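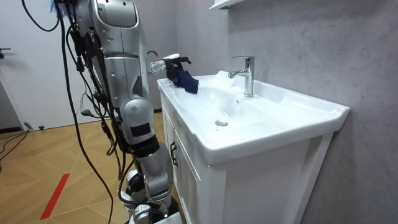

4. Recording the basin wiping task

By now you should have Jugah talking to the robot and both arms moving freely (section 3, if not). I've run this task more than any other in the Burkamano study, so most of what follows is me passing on the mistakes I made in May while Hema Warrier was patiently waiting for my data!

The question behind it is a simple one: does a policy learn to wipe better when we change where each demonstration starts, or when we just record more from the same spot? You'll collect both kinds, so please keep them in separate folders from the very beginning. I didn't, and poor Etenesh Negash spent an afternoon sorting them out for me.

Before you start

1. Stand the robot facing the vanity and run the reach check in Jugah. If it complains about the far corner, shift the base a little and run it again.

2. Follow the cables by eye from the shoulders down to the floor. They need enough slack for a full reach, but keep them well away from the feet.

3. Load the "basin" profile. It sets a softer grip and a lower pushing force than the kitchen one.

CAUTION: Never load the kitchen profile here. It presses much harder, and ceramic doesn't give. Keep a hand on the stop button whenever the arms are live.

Recording

4. Put the cloth or pad into the gripper with the arm paused, then close the fingers slowly from the Jugah panel.

5. Choose a start zone. We use 9, numbered on the plan at the back of this guide.
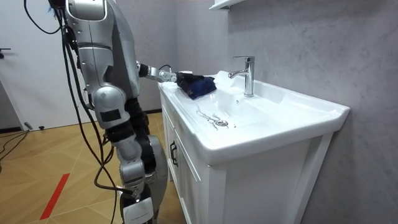
Start zones on the flat ledge are the ones I'd practise first, as the height hardly changes and you can get a feel for the pressure before you try the slope of the bowl. Lower the wrist gently until the force line on the panel settles, and only then begin your stroke. Have the pad flat on the rear ledge, to the left of the basin, with the gripper above it and the other arm hanging down by the body. Write down anything lying in the bowl too, like the thin silver chain near the drain, so that the recordings can be grouped by clutter later on.

6. Make two slow strokes, lift off, and press Save. If you wobbled, save it anyway and tick "untidy" (we do use those, I promise).

7. Change the start zone for the varied set, or return to the same one for the fixed set.

NOTE: If the force line jumps about before you've touched anything, pause and re-zero the wrist sensor. Manouchehr Mousavi's notes on this are in the Cerkby folder.

What we've found so far

The varied set is ahead on the ledge, and that has held up each time Florencia Orellana has retrained the model. On the slope it's much closer and I wouldn't bet on either yet, so extra recordings there are very welcome.

Section 5 covers checking your files and sending them to Jayanthi Kaimal.

We use cookies to remember your settings. Accept | Manage choices

Recently updated
Section 3: Connecting Jugah
Section 5: Checking and uploading recordings
Re-zeroing the wrist sensor
Burkamano folder names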